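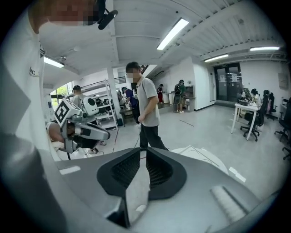

A busy spell at the shared workroom, with people at the bench.

I have grown very fond of rooms where everybody works standing up, and I think we should have more of them. Sit people down and they drift off into their own corners — put them round a bench and they lean over, borrow things and ask each other questions. Gleice Fontes and I have argued over this for 15 years, and she still wants her chair!

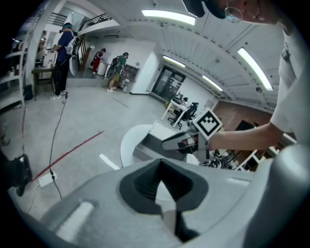 Red tape on the pale floor, and a power strip for the cable.

My one grumble is cables. Three or four more sockets along the walls would do it, and I'd gladly give up a shelf for them.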